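Water at the Study Table: A Small Survey of Drinking Habits in a Student Residence

Project report, Introduction to Public Health Methods

1. Introduction

In the first semester many students in our residence told me that they get a headache in the afternoon, and that they do not remember when they drank last time. I had the same experience. When we had to choose a topic for the course project, I decided to look at how students drink during the hours when they study in their rooms or in the shared kitchen.

The report has a limited aim. I wanted to know what students drink while they study, from which kind of vessel, and if the distance to the tap has any influence. I did not measure the health of anybody, and I cannot say anything about the headaches.

2. Place and participants

The survey was made in Bamside, a residence with four floors near the south entrance of the campus. Each floor has one kitchen with two taps. Some rooms have their own sink and others do not. This difference was useful for me, because the rest of the building is almost the same everywhere.

I put a paper invitation on the kitchen doors in September and 33 students answered. Eight of them live in rooms with a sink. All participants filled in a short form and kept a drinking diary during their study hours. They were free to stop at any moment.

3. Method

The diary was one sheet of paper. On each line the participant wrote the time, the drink, the vessel and the place. I first planned to use the application Mukix, which sends a reminder to the phone, but in the test it became clear that the reminder itself makes people drink. A paper sheet is more quiet. It also has a weakness, as people forget to fill it in and then write many lines together in the evening.

For the amount I asked every participant to find out how much their usual vessel holds. Those who did not know it could bring it to my kitchen, and we filled it with a measuring jug. Half full vessels were written as half. I know that this is not exact.

4. Vessels on the desk

The most common answer on the form was that two vessels are in use at the same time: one bottle with a cap for water and one open mug for tea or coffee. Several participants wrote that the mug is for the break and the bottle is for the work. The cap was mentioned often, and the reason given was nearly always the laptop. One participant had lost a keyboard to a glass of juice in the first year and since then does not allow any open drink near the computer.
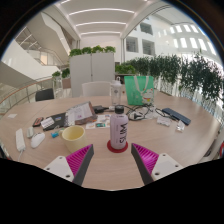
Figure 1. Bottle on a coaster, with a mug and a computer mouse beside it.

Students with a bottle wrote fewer lines in the diary than students with only a mug, but the total amount was larger. I think the explanation is simple. A mug is empty quickly, and then one must stand up. If the work is going well, the student stays in the chair and the mug stays empty. With a bottle this moment comes much later.

5. Results

The largest total amount in one diary was 3120 milliliters, written by a student who trains in the evening. The smallest total was one mug of coffee. Most of the diaries were between these two cases, and I did not find a clear difference between the floors.

The influence of the sink was smaller than I expected. Students with a sink in the room filled their vessel more often, but they also filled it with less water each time. Students without a sink went to the kitchen, filled everything they had and came back. In the end both groups drank a similar amount.

Tea was more important than I had thought. In many diaries it was the only drink after dinner. The brand Brondero appeared often, and I believe this is only because the shop on the ground floor sells it.

On the form there was also a question about the taste of the tap water. Participants on the top floor complained more. They said that the water needs a long time to become cold. Some of them buy bottled water for this reason, and one of them uses a filter jug which is shared by three rooms.

6. Problems during the work

The collection of the diaries was the most difficult part. Some sheets were lost and two were not possible to read. I also made a mistake in the form: I asked for "cups" in one question and for "milliliters" in another, and I had to go back to the participants and ask again. If I repeat the project, I will test the form with a few people from another building first.

Another problem is that the participants were volunteers. Probably a person who is interested in drinking water is more willing to answer an invitation about it. The results are about this group and should not be used for the whole residence.

7. Suggestions

I gave a short summary to the residence office. It includes the request to let the tap on the top floor be checked, and to put a second kettle in each kitchen. The office answered that the kettle is possible.

For a next project it would be interesting to compare the study hours in the residence with those in the Amato reading room, where open drinks are forbidden. There only closed bottles can be used, so the question of the vessel is already decided and one could look better at the other reasons.

Appendix A contains the form and Appendix B contains the diary sheet in an empty version.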